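Home Explore Notifications Lists Bookmarks Profile

Darcy Kerslake
April 22, 2026

Okay, friends, several of you asked how life without a dishwasher is going, and I typed out such a long reply to one person that I figured it should be a thread. Get a cup of tea. I am going to ramble.

Background for the new folks: our old dishwasher quit in October, right in the middle of a load of lasagna pans. The repair quote was $1,075. For a machine that was already here when we moved in! I thanked the very nice man and said we would think it over, and we have been thinking it over ever since.

I grew up washing by hand, so I assumed it would all come back to me. Some of it did. What I had forgotten is that my mother had a whole system, and all I ever did was stand at the end of it holding a towel and complaining.

So the first couple of weeks were rough. I was washing things in whatever order I grabbed them, running the tap the entire time, and then looking for somewhere to set a dripping skillet. There was water down my socks every single night.

I called Mom, of course. She said, "Well, are you doing the glasses first?" I was not doing the glasses first.

Her order, which I am passing along exactly as I got it: glasses, then forks and spoons, then plates, then bowls, then anything that had meat or cheese on it, and the pans dead last. Change the water before the pans even if you think it looks fine. (She was very firm on this.)

The other thing she asked was whether I was using a basin or just the sink. I'd been filling the whole sink, which in our kitchen is deep enough to bathe a beagle, and it takes forever and goes cold before you get to the plates. Shallow is so much nicer. You can find your spoons, for one thing.
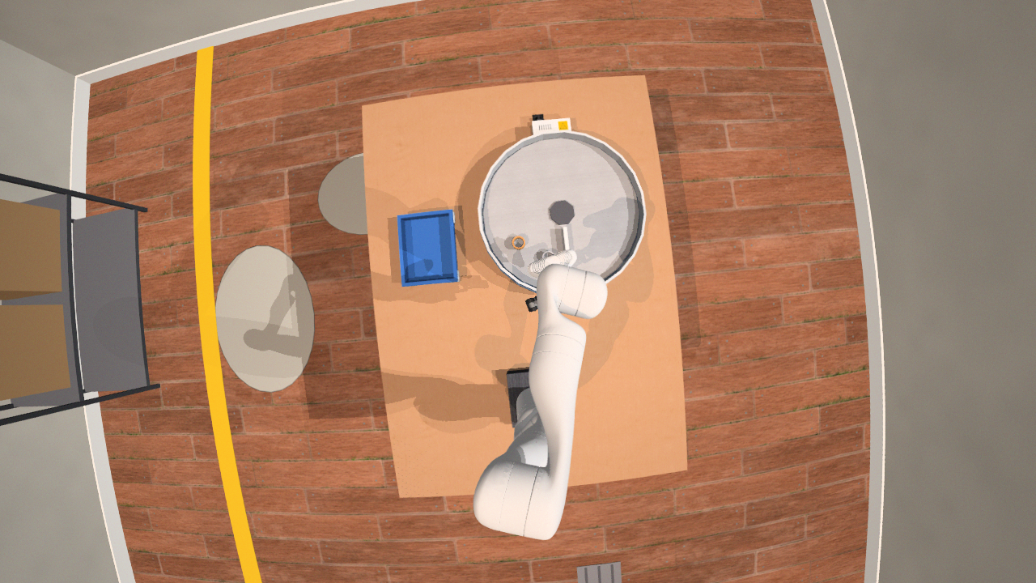 Round and shallow, with the drain near the middle. My favorite shape for a basin.

I know a lot of people love a big square farmhouse sink, and they are beautiful, I would never say otherwise. But corners collect things. Rice, mostly. With a round one you give the water a swirl and it all heads for the drain and you're finished.

A word on drains while I'm here – get one of those little mesh strainers and empty it every time, even when there are only three peas in it. I skipped it for one week in the winter and spent a Saturday morning on my back under the sink with a wrench and a flashlight in my teeth.

Soap! People have feelings about soap. I tried four kinds and ended up with the plain Noltero one from the hardware store on Whitcombe Street, which has hardly any smell and doesn't leave my hands like paper. The lavender one made our cereal taste like a linen closet, so that got moved to the garage for washing garden pots.

Use less than you think you need. A small squirt in the bottom of the basin before the water goes in, and then leave the bottle alone. I used to put a fresh blob on the sponge for every plate and then wonder why rinsing took all evening.

Speaking of sponges, I've given them up. I use cotton cloths now, the knitted kind, and they go in with the towels on wash day. For the pans I have a stiff brush with a wooden handle that I stand up in a jar by the window so it can dry between meals.

My neighbor Kirsty Tuhiwai swears by a chain mail scrubber for her cast iron. I borrowed it and she's right, it's wonderful, and I did give it back, Kirsty, it's in your mailbox.

Now the part I struggled with longest, and that's where everything goes before and after. Counter space in this house is a sad story. We have a short stretch on one side of the sink, and the toaster lives there, and I'm not moving the toaster.

What finally helped was trays. Plain plastic ones with a bit of a lip. One for dirty things on their way in, so nobody stacks a greasy pan on top of the wine glasses, and one for clean things on their way to the table or the cupboard. You carry eight things in one trip and wipe up one puddle.

I do a lot of my sorting over on a table too, after supper, before anything goes near the water. Scrape, stack, forks all facing one way. It takes a couple of minutes and it makes the washing feel half done already.

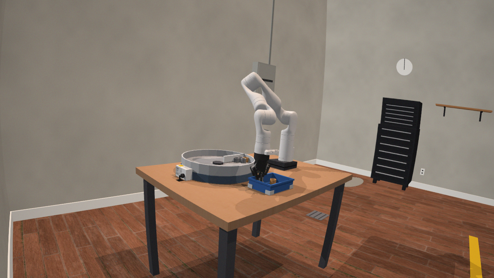 Blue tray on a light wood tabletop. A tray plus a table does wonders for a small kitchen.

If you're using a wooden table for this, please wipe it dry when you're finished. I say this as a person with a big pale ring on her grandmother's sideboard. I've tried mayonnaise, I've tried toothpaste, I've tried the iron and a dish towel. The ring is part of the family now.

Drying: I used to think towel drying was fussy, and now I find I like it. Glasses get the thin flour sack towel, everything else gets the fat terry one, and pans go back on the warm stove for a minute. Plates can drip dry in the rack if I'm tired, and I'm often tired.

The kids take turns. There was a lot of sighing in the beginning. Then we started putting on the radio – there's an oldies show that runs right after supper – and now it's loud and somebody is usually singing into the whisk. I've heard more about school over that rack than I ever did asking questions at the table.

My younger one keeps a tally on the inside of the pantry door, a little pencil mark for every mug we've washed since the dishwasher quit. She's at 1,701. I drink a lot of tea, is what I've learned from the pantry door.

Do I save water? A couple of you asked and I don't know for certain. I've been too nervous to put our bills side by side. I do turn the tap off between rinses now, and that can't hurt.

Will we get another dishwasher? Maybe someday. There's a holiday coming when the whole family comes over and I may feel very differently after the third round of plates. For now the space where it used to be has a curtain across it and holds the mixing bowls, the dog food and the good roasting pan, and I'd miss it.

Okay, that's most of what I know. If you have a trick for getting tea stains out of the bottom of a thermos, please put it in the replies, I've got one soaking in baking soda right now and it isn't budging. I'll read everything after supper, once the pans are done.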